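Sat 1 April — bench notes, Gatance packing room

In on a weekend for the wipe-down trial, which tells you how the week went.

The Fitenik cell packed 3,457 cartons in March and did not once complain about the radio. What it does do is stop. Any smear on the sensor window and it sits there with its amber light on, waiting for a person with a wipe. So the job that used to be "packer" is now, for a fair part of the shift, "person with a wipe." The paperwork from Tistier calls this "operator-assisted optical upkeep." Same wipe.

Today was just timing the pull and fold by hand, one sheet at a time, before we write it up as a step. Wet wipe first, then the green microfiber. Target on the card is 60 seconds per window. I got 63, most of it spent persuading the sheet to come out of the packet.
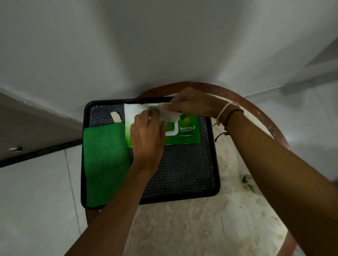
Luo's view, passed on at the coffee machine, was that the cell hadn't taken anybody's job so much as swapped it for a worse one with better shoes, and could we please stop saying "freed up." Nights used to talk while they packed. Now they stand at opposite ends of the line, listening for the beep.

Fair. I've crossed out "freed up" in the draft. Haven't found what goes there instead — "reassigned" sounds like a punishment.

Other business:

Packet of 200 wipes won't last if we go to one per stop. Order more, or ask Tistier whether the window can be moved away from the glue head. Asked in March. No reply.

Rotate the wiping between both ends of the line, so they at least pass each other.

Card still says 60. Leaving it until nights have had a go.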